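Put a Mat Under It

I will defend the messy shared supper until I drop, but people, put a mat down first! Lyle Castellanos eats crawfish straight off the tabletop and calls it tradition. I call it August at Dingate, when the whole place smelled like the bayou for 5 weeks.

A big dark mat costs less than lunch and it changes everything (mine has survived almost 40 suppers). Shells go in the middle, tomatoes get their own tray, and if a cup goes over, so what? Leave the wipes in the drawer and keep eating. 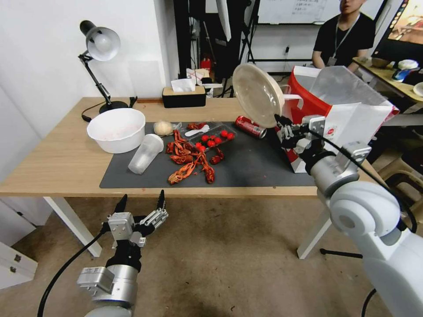
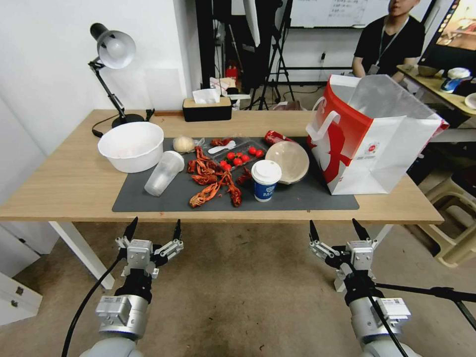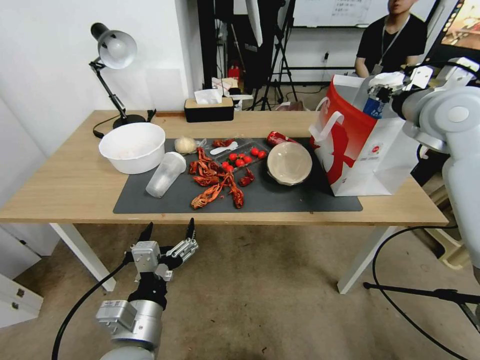
Crawfish, tomatoes and a bun, all on one gray mat.

Imani Lindqvist says newspaper does the same job and you can throw it out after. Sure, and then you've got ink on your elbows and a soggy corner by the second helping. I'll take the mat, and I'll even wash it.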